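4.3 Leveling and Securing the Lammers Work Table

Complete this section after the legs are attached (section 4.2) and before the table is loaded. The table must stand in its final position. Moving it after leveling will change the foot settings.

Tools required: 15 mm open-end wrench, spirit level, pencil, Hitel anchor kit (supplied in the hardware bag).

CAUTION: Do not lift the table by the edge of the top. Lift by the side rails only, with one person at each end.

1. Turn all 4 feet clockwise until they are fully seated in the legs.

2. Place the spirit level across the short side of the top, close to one end. Note which corner is low.

3. Loosen the lock nut on the low foot and turn the foot counterclockwise until the bubble is centered. Do not tighten the lock nut yet.

4. Repeat at the other end, then check the long side. An adjustment at one corner usually affects the corner diagonally opposite - go back and check both.

5. Press down on each corner in turn. If the table rocks, extend the foot that lifts off the floor until the movement stops.

6. Hold each foot still and tighten its lock nut against the leg with the wrench.

Note: The maximum foot extension is 4 turns from the seated position. If more is needed, place a Budar leveling plate under the leg. Do not use folded cardboard or wood scraps, which compress under load.

Anchoring to the wall

Anchoring is required for tables fitted with the upper shelf and recommended for all others. The bracket in the kit fits solid masonry and wood studs. For hollow walls, obtain fixings rated for the wall type.

1. Hold the bracket against the rear rail and mark the 2 hole positions on the wall.

2. Move the table clear, drill the holes and insert the fixings.

3. Return the table, check the level again and tighten the bracket screws by hand.

WARNING: Check for electrical cables and pipes before drilling.

4.4 Care of the Top 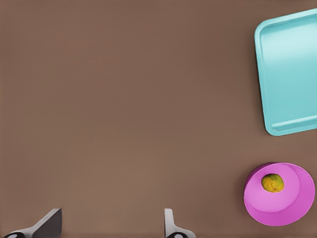 Wipe the top with a damp cloth and a mild dish detergent, then dry it. Do not use scouring powder, steel wool or solvents. Remove glue and paint while they are still soft. Set hot tools on a heat-resistant mat - marks caused by heat are not covered by the warranty.

Check the lock nuts every 6 months and after any move. Replacement feet and anchor kits can be ordered from the Brernberg parts desk. Quote the model number printed on the label under the front rail.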